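Visit report: Mesteo user open day, Wed 3 May

I went to the Mesteo open day as one of two people from our office. We run our request forms and most of our approval lists on their platform, and I wanted answers on three problems we have had since the March update. These are my notes for the rest of the team. I have left out the sales parts.

Getting there was easy. The building is called Merano and it is nine minutes on foot from the station. Parking is behind the building and you need a code from the front desk, so if you drive next year, call ahead. Registration opened early and the line moved fast. Everyone got a badge with a color on it for the morning group. We were in green, which meant forms first and flows second.

The opening talk was mostly numbers. 1,273 people had signed up for the day, counting those watching online, and they had 92 sessions and demos on the schedule. You can't see more than a small part of that, so pick before you go. The session list on the website did not match the one on the wall, and the wall was correct.

Forms session

The speaker built a parent record with several Yes/No fields and then created child records from it after the save. That is close to what we do with our intake form. We have been creating the child records one after another in the form's success step, each with its own condition, and every so often we end up with a parent that has only some of its children.

The advice was to move all of that out of the form. Save the parent, get the new ID back, and hand the ID to one flow that reads the Yes/No fields from the saved record and creates whatever is missing. The flow can be run again without making duplicates, provided it checks for an existing child with the same parent ID and type first. I asked what happens if someone changes a Yes to a No later. The answer was that the platform does nothing and you have to decide. They suggested a status column on the child list and setting it to Inactive. Deleting the child record also works but you lose its comments.

Somebody else asked about attachments. They still have to be saved in the form itself, before the flow is called. I had hoped that would be different by now.

Flows session

This one was less useful for us. Half of it was for people moving over from Liapis, which is the older tool, and we finished that move long ago. The part I did write down was on limits. A lookup in a form only brings back the first 300 rows unless the filter is one the server can handle. Our supplier list went past that in the winter, and I am fairly sure this is why people in purchasing say that newer suppliers "disappear" from the drop-down. They are in the list. The form never asks for them.

The fix is to filter on an indexed column with "starts with" and drop the "contains" search. Users will have to type the beginning of the name. We could also add a short code column and search on that, which I would prefer, as half our suppliers start with the same word.

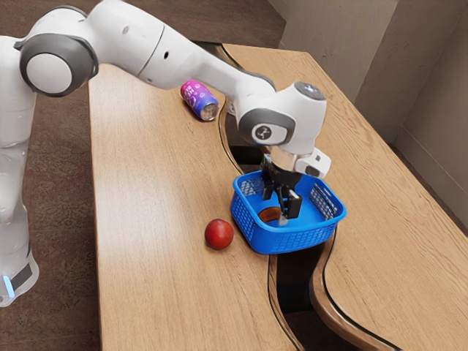

Lunch was in the cafeteria on the ground floor, sandwiches and soup. It was crowded and there were not enough seats, so most of us ate standing in the hallway. I talked with two people from a county office who have the same approval setup as ours. They send reminders from a scheduled flow that runs once each morning. We start a separate waiting flow for every request, and theirs sounds simpler to look after. They also said their reminders stopped for a week in March and they had no warning. They now have a second flow that sends them an email if the first one has not run. I think we should copy that.

Fidudik demo

After lunch I went to the Fidudik demo. Fidudik is the add-on for checking lists and forms for errors before you publish. You point it at an app and it gives you a report: columns that are never used, formulas that refer to a field that has been renamed, Yes/No fields compared to the text "Yes" when the column stores true or false. That last one has cost us whole afternoons.

It ran quickly on the sample app they used. The sample was small, with one form and two lists, so I can't say how it would do on ours. The report comes out as a plain table that can be exported. It does not fix anything for you. There is a trial and I have asked for access. Pricing is per app and not per user, and they would not give a figure on the day.

Help desk

The last hour was open help desks. You sit down with someone from support and show them your problem. The wait was long but I got my turn. I showed them the intake form resetting itself when a user goes back from the review screen. It took them a few minutes to find. The form's item is set again each time the screen becomes visible, and our copy of the form does this on both screens. Taking it off the review screen should cure it. I have not tried it yet.

My colleague asked about permissions on child lists at another desk and was told that they do not follow the parent list. If someone should not see a project, they need to be blocked on every sublist too. We should check ours - I don't believe anyone has set that.

What I would like to do

Move child record creation into a single flow, starting with the intake form. I will make a copy of the app for testing.

Change the supplier lookup to an indexed column. This needs someone from purchasing to agree on the short codes.

Check permissions on all sublists.

Add the second flow that watches the reminders.

The slides are supposed to go up on the user site under Events. The forms session was recorded and the flows session was not. My handwritten notes on the lookup limits are in the shared folder, scanned, and the second page is upside down.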